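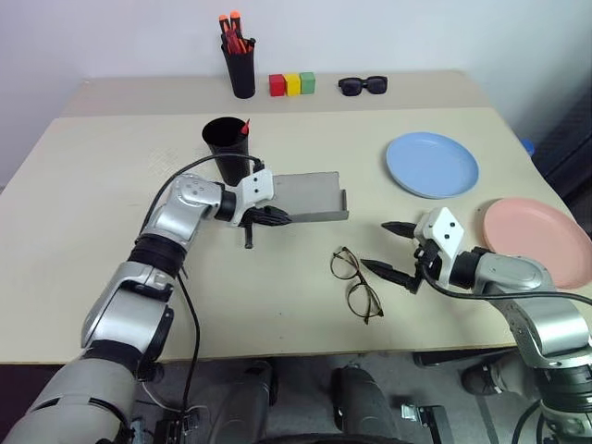

The Correction

By Irja Valtonen
March | 28 shares | 2 comments

The tide gauge at Harurberg was read by hand at six in the morning and six at night. Normunds Jaunzems took both readings. He wrote the height of the water in the left column, the air pressure in the middle, and his initials on the right. When a page was full he tore out the carbon and mailed it to the survey office in Prondberg.

In March a letter came back. It was signed by Melahat Güler, Records, and it said that entry 3717 was high by 40 millimeters. The reading did not agree with the stations on either side. She asked him to confirm or correct.

He got out the book. Entry 3717 was an evening reading, in pencil, in his own hand. The pressure was normal. There was no note of wind. The figure had been written once and not erased.

He went down to the gauge and checked the staff against the brass bolt in the harbor wall. It had not moved. He cleaned the weed off the lower marks with a paint scraper and checked it again. Then he wrote to Prondberg: "Staff checked against bolt. No displacement. Entry stands."

The second letter took nine days. Güler wrote that a single reading could not be high by that amount without a cause, and that the form had a box for causes. She enclosed the form. The choices were wind, ice, vessel, instrument and observer. Someone had underlined observer, lightly, perhaps before the form was copied.

Normunds read it at the kitchen table. He thought about the evening in question. His brother had been on the ferry, the last one out, standing at the rail with one suitcase. Normunds had taken the reading as the ferry cleared the breakwater. The procedure was to wait until the wash had settled, and the wash took fifteen minutes to settle. He had not waited. He had wanted to be up on the hill road before the lights went behind the point.

He had seen them for just under a minute.

He filled in the station name, the entry number and the date of inspection. In the box for causes he marked vessel. Under remarks there were two ruled lines. He wrote "Ferry, outbound," and stopped, and looked at how much of the line was left. After a time he also marked observer.

The evening reading was due. He put on his coat and walked down. The ferry had gone at five and the water was flat against the staff. He waited the fifteen minutes anyway, read the height, and wrote it in the left column.

The form went out with the morning mail. Prondberg struck the entry and drew a dash in its place. The monthly mean came down by less than a millimeter.

2 comments

Malachy Fitzgerald
I kept rain gauge books for a water company for years and the form is exactly right. We had "observer" on ours too. People would mark anything else first.

Tõnu Bite
Would the mean shift that little? Two readings a day, call it sixty a month, 40 over 60. Yes, fine. Good story.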